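Trevus
A small linter for changelogs and release notes

Version 4, released April 18, 2023

Trevus reads your changelog before you ship and points out the stuff people trip over later: version numbers that go backwards, breaking changes filed under "minor fixes", links to tickets that don't exist, dates in three different styles. It's quick, it runs offline, and I'm really happy with how this release came out!

Installing

Unpack the archive anywhere on your path and run trevus init in the project folder. You get a file called trevus.conf with every rule switched on. Turn off what you don't want. If you already have a Pilik config, trevus init --from-pilik picks up your section names (nested sections work now too, hooray).

Running it

trevus check CHANGELOG
trevus check --since 2.1 CHANGELOG
trevus fix --dates CHANGELOG

The fix command only touches dates and blank lines. Everything else is reported and left for you to edit.

The sample data

The samples folder holds 562 changelogs collected from Bitano projects, all with permission, and 21 of them are broken on purpose so the tests have something to chew on. Please keep the odd spacing in those files, the parser tests depend on it. The longest one runs to 2,000 lines and still checks in a blink on my old laptop, which makes me grin every time.

Known issues

Tabs inside version headings confuse the date rule. Right-to-left text is read fine but the column numbers in the report come out wrong. Both should be sorted by August. 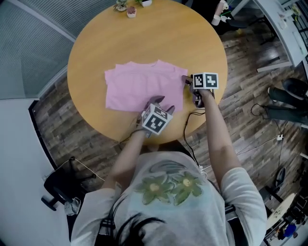
Michiels wrote in to say that the "breaking change" rule fires on the word "breaking" even inside a quoted commit message, and asked for a way to skip quoted lines. Great catch! Set ignore_quotes = yes for now. It will be the default in the next version.

License

MIT. Patches are very welcome, and so are weird changelogs.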